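Clamimus Hand-Held Demonstration Gripper (pair)
Sold by Nerkeck

The Clamimus is a two-finger gripper you carry in your hand. You do the task with it at a normal pace, the camera records the view over the fingertips, and the recording is used to train a robot arm fitted with the same fingers. No arm is needed while you record.

The fingers are black with yellow tips, which stand out well against a white table. Fingertips wear with use and are sold separately in packs of 30. 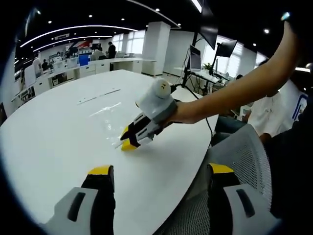
Fingertip down on the tabletop, next to a piece of clear film.

Clear film is a hard material to pick up and a good one to practice on. Approach it low, close slowly, and lift straight up. Jagadeesh Warrier, who runs our training sessions, has new operators record 49 short picks before they try anything with two hands.

For two-gripper work, start each recording with the units facing each other, tips a short distance apart. This gives the software a common starting point for both. 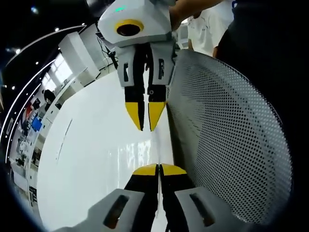 Two operators, one table

The grippers can be used by one person or split between two. With two people, agree on who moves first -- most spoiled recordings we see come from both reaching at once. Keep sleeves and cables out of the space between the fingers.
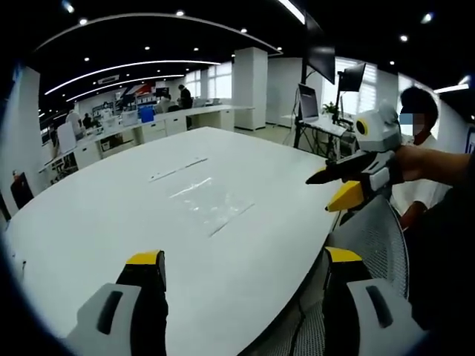
Both jaws open, film on the table between turns.

A set of 500 recordings is a sensible start for a single task. Plan on over 90 minutes at the table for a first session, including setup, and take breaks. Wrists get tired before people notice, and the

motions get sloppy. Stop when that happens and pick it up again later.

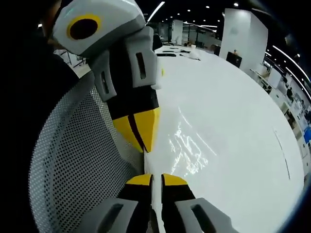 Before you save a session, play back the first and last recording from each gripper and check that the fingertips stay in view. Delete any take where a hand blocks the camera.

Questions about orders go to Ibsa Woldemariam at the Nerkeck sales desk. The next units ship in November.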